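**Session 4 — Looking after what you own**

Welcome back, everybody, and thank you to Asnakech Sisay for bringing the coffee cake (please bring it again!). Last time we talked about budgets, and tonight we move on to something I'm very fond of, the home maintenance fund. The idea is simple enough. You put 20 dollars a week into a jar or an account, and you leave it alone until something drips, squeaks or falls off the wall.

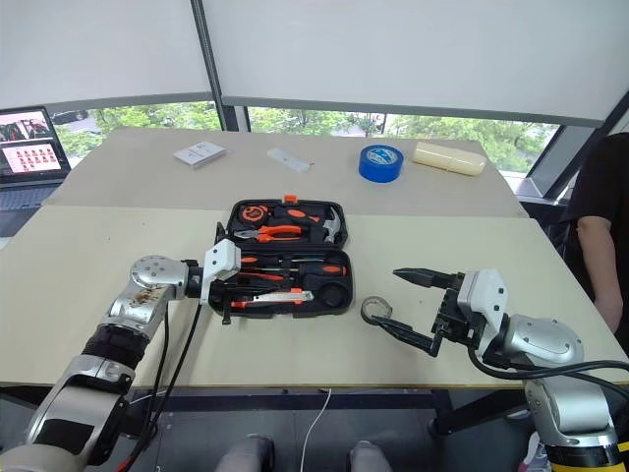 *Fig. 2. An open tool case on a tabletop.*

Now, a word on buying tools. A beginner can do very nicely on 200 dollars spread over 12 months, and I'd much sooner see you buy one decent screwdriver than a whole drawer of bad ones — my first set taught me that, and I still have the scar. Borrow the big things whenever you can.

**For next time:** walk through your home and write down every small repair you've been putting off, with a guess at the cost. Anything over 300 dollars goes on a separate page, and we'll go over those together.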